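Chapter 6
Sorting, Storing, and Letting Go

Before you read

Think of one closet, drawer, or shelf in the place where you live now. Write down what you believe is inside it. Then go and look. Keep the list, as you will need it for the exercise on household records in Section 6.4.

What this chapter covers

6.1 Why homes fill up
6.2 Active, resting, and leaving
6.3 Choosing containers
6.4 Keeping a household record
6.5 Passing things on

Key terms: active item, resting item, holding box, point of use, household record

Chapter 5 dealt with the money that comes into a household and the money that goes out. Goods move through a home in much the same way, but few families keep track of them. A coat is bought in the fall, worn for three winters, and then hung at the back of a closet behind a newer coat. It takes up the same space as it did when it was worn every day. Storing it costs something, even when no bill arrives for it.

Elfriede Rathjen, who taught household management for many years in the town of Prandberg, asked her students to measure this cost in floor space. One student lived in an apartment of 335 square feet and found that 34 of them were taken up by boxes that had not been opened since the family moved in. That is one tenth of the home. The family was paying rent on it every month.

6.1 Why homes fill up

Most objects enter a home one at a time. They arrive as purchases, gifts, prizes, hand-me-downs, and packaging that looks too good to throw away. Leaving is harder. To get rid of an object, someone has to notice it, decide about it, and carry it out the door. If any of these steps is missing, the object stays.

Children's belongings show the pattern clearly. Clothes are outgrown and must be replaced, so they are looked at fairly often. Toys are not outgrown on any fixed date. A child may leave a figure alone for months and then ask for it at bedtime. Parents learn to be careful, and small toys collect in bowls, bags, and the bottoms of larger boxes.

Paper is the other common case. Manuals, school notices, and old bills are thin, and one more sheet never seems to matter. Rathjen's students once emptied a single filing cabinet and took out 4,000 sheets. Fewer than 200 had to be kept.

6.2 Active, resting, and leaving

The method used in this book places every item in one of three groups. An active item is in use now, or will be used again this season. A resting item is not in use but has a known purpose later, such as a winter blanket in July. A leaving item has no further purpose in this home.

The groups describe what is happening to an object. They say nothing about its price. A costly bread machine may be leaving, and a chipped mug may be active.

Some items cannot be placed right away. These go into a holding box, with the date and the name of the person who packed it written on the outside. Small things of the same type should share one box, and the box should be shallow enough that its contents can be seen without digging. Emília Hudec, whose study of shared homes is discussed in Section 6.5, found that deep boxes were rarely sorted again once they were full.

Figure 6.1 Small toys in an open cardboard box, set in a shallow tray.
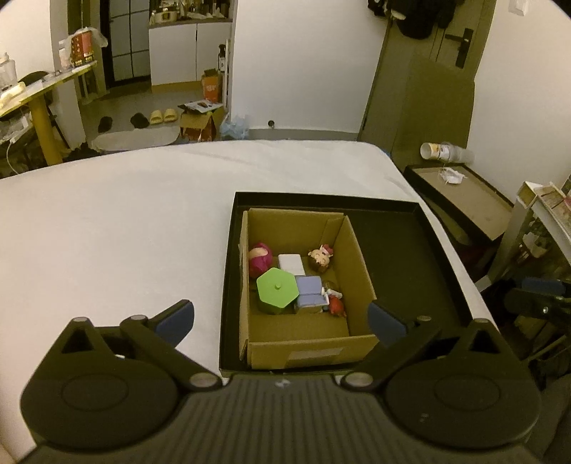 6.3 Choosing containers

Buy containers last. Many people start with a set of matching bins and then look for things to put in them, and the bins themselves become clutter. Sort first, measure what is left, measure the shelf, and only then decide whether anything new is needed. Used cartons are good enough for a first sort. Replace them later if the items will be resting in a damp place such as a basement or garage.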